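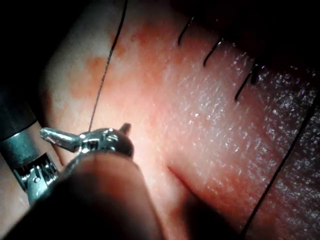
November 25, 2021
Wincombe Skills Laboratory, suture bench
Notebook entry, closure practice on tissue pads

Purpose of the session. To continue the interrupted closure series begun in April, using black suture, and to settle the wording of the bench instructions before they are copied into the Oditz binder. The entry is intended for colleagues who take over the bench and for reference when the next pads are ordered.

Materials. Tissue pads from the Vomier carton, opened for this series. Black suture on a curved needle. Pad tray, clips, blunt forceps for handling the pads, scissors, sharps container. The carton originally held 12 pads and the stock sheet now shows 11. The lot number ends in 464 and has been entered on the stock sheet.

Preparation. The pad is to be seated flat in the tray before the clips are closed. A pad which is clipped while bowed will pull the incision open at one end, and the knots at that end will then carry more load than the others. The earlier pages of this notebook record the fault twice. Pads should be handled at the margins only.

Thread. Long tails remain the chief nuisance. A tail left at full length drifts across the incision and is picked up with the next throw. The Gunawardena protocol sheet asks for tails to be trimmed after each knot – the bench has been in the habit of trimming at the end of the row. The sheet is to be followed from this entry onward.

Knots. Each knot is laid to one side of the incision and kept there for the whole row. Tension is to be set on the first throw and left alone. Where the edges of the pad blanch or pucker, the knot is too tight and is recorded as such, even if it holds.
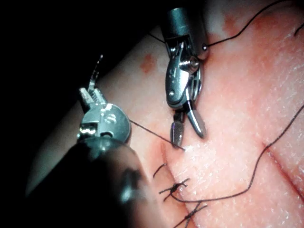
Should a knot that has been tied too tightly be cut out and replaced?
It should be left in place and marked on the row sheet. Cutting it out enlarges the needle holes, and the replacement then tells us little about the closure.

Spacing. The row sheet allows up to 3 mm of variation between neighboring stitches. This has been read in different ways. For the purposes of this notebook it is measured between entry points, on the side away from the knots.

Needle. The bite is taken square to the surface and the needle is followed through on its own curve. Pushing it straight drags the pad and leaves an oval hole. The needle is to be held behind the midpoint of the curve, well clear of the tip. A needle which has lost its point is discarded at once and is not to be kept for thread handling.

Pad surface. The practice material is easily scored by careless handling near the incision. Score marks should be noted before the first stitch so that they are not later attributed to the closure. The margin of the pad may be used for trial bites, provided these are crossed through on the row sheet.

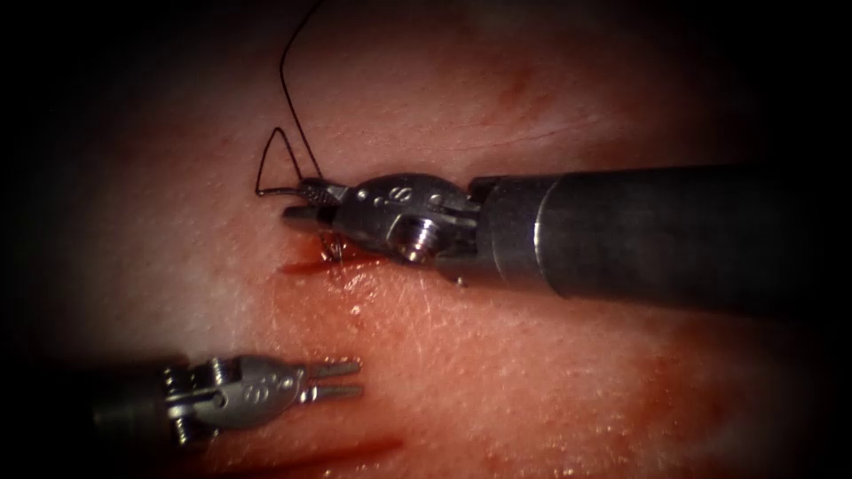 Points outstanding

Revise the bench card to show trimming after each knot.
Ask Vomier whether the pads can be supplied with the incision already marked.
Confirm with the Oditz binder which version of the row sheet is current – two are in the drawer, and they differ in the spacing column.
Replace the clip with the weak spring.
Transfer the row sheets to the binder and initial the stock page.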